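**Remote work and expense rules - questions we keep getting**

Quick answers for clients of Gullwood. Not legal advice for your particular case, call us for that. Updated in December after the last round of changes, more to come prob.

### Do we need a written remote work policy?

Yes, if anyone works from home on a regular basis. One page is fine. It has to say who can ask, who decides, how fast, and what gets paid back. A verbal "sure, go ahead" is where most of the disputes we see start.

### We only have a handful of people. Still?

Still. Small employers can skip the consultation step but not the policy itself. If you have 51 or more on payroll, consultation is needed first - and keep the minutes.

### How long do we have to answer a request?

Depends on your policy. Our template says 7 working days. Pick a number you can really keep. Silence past the deadline looks bad if it ends up in front of a judge, even when you had good grounds to refuse.

### Can we refuse?

Usually. Give the reason in writing. "Not company culture" is not a reason. Front desk duties, equipment that can't leave the site, client confidentiality - those are reasons. Parents of small children and people caring for a relative get stronger protection in some places, so check with us before you send the refusal, not after.

### What do we have to reimburse?

Electricity and internet, in proportion. Phone if it's used for work. Most clients go with a flat monthly amount, less paperwork. Put the calculation in the file, even if it's three lines.

Desk and chair - negotiable. If you buy it you own it, so write down what happens when the person leaves. 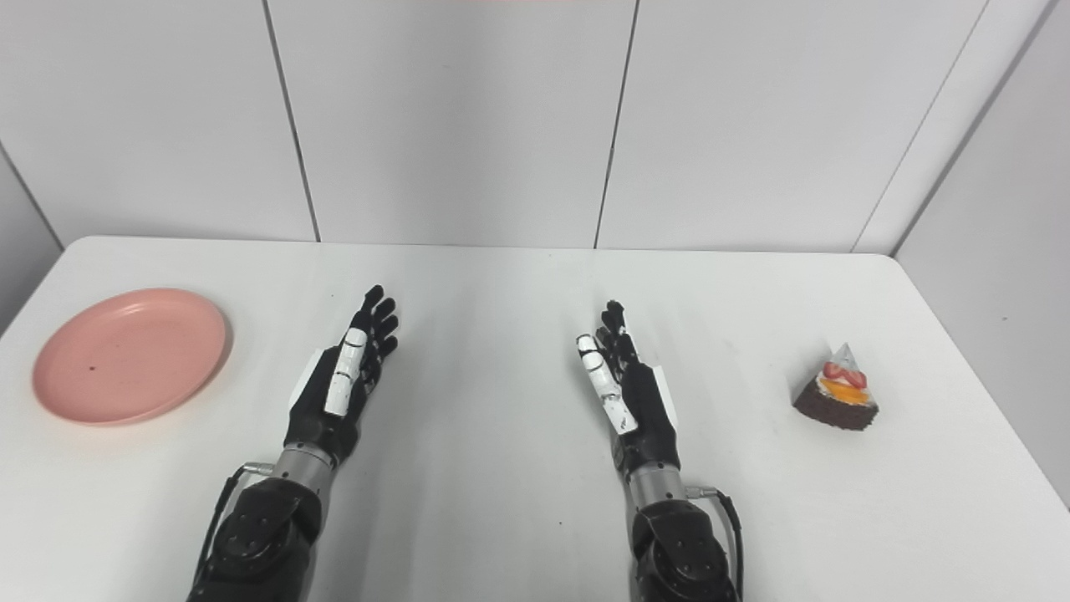
Receipts: only needed if you reimburse actual costs. With a flat amount you need the calculation and the signed policy, thats it. Don't mix the two systems for the same employee, payroll will hate you and an auditor will ask.

### Is the flat amount taxed?

Not if it's reasonable and tied to real costs. One client paid 900 a month to everyone and called it internet. That got treated as salary, with contributions on top. Keep it modest, keep the math.

### Who is liable for an accident at home?

The employer can be, if it happened during working hours and had to do with the work. Get the person to confirm in writing where they work and that the space is safe. A new form if they move.

### Can somebody work from another country for a few weeks?

Ask first. Always. Social security, tax and right-to-work rules all come in at once. Our standard clause allows up to 30 days a year with prior consent, and only from countries on the list attached to the policy. Longer than that, we need to look at it indivdually.

### Our Tutari office has its own policy. Which one applies?

The one named in the contract. If the contract says nothing, then generally the law of the place where the person normally works decides, and you have a mess. Fix it with an annex. We did this for Zuvamard and it took two short documents per employee.

### Can we call people back to the office?

Yes, with notice, if the arrangement was set up as revocable. If remote work is written into the contract as the place of work, you need an amendment and the employee has to agree. Check which one you have before sending the all-staff email.

### Can we monitor home workers?

Some. Tell them beforehand, what and why. Login times, ok in most cases. Webcam on all day, no.

### How do I send you our draft?

Email it as a Word file, not a scan. Subject line with the company name. Drafts in by noon Thursday get looked at the same week. If it's about a dismissal, phone instead and don't sign anything until we've talked.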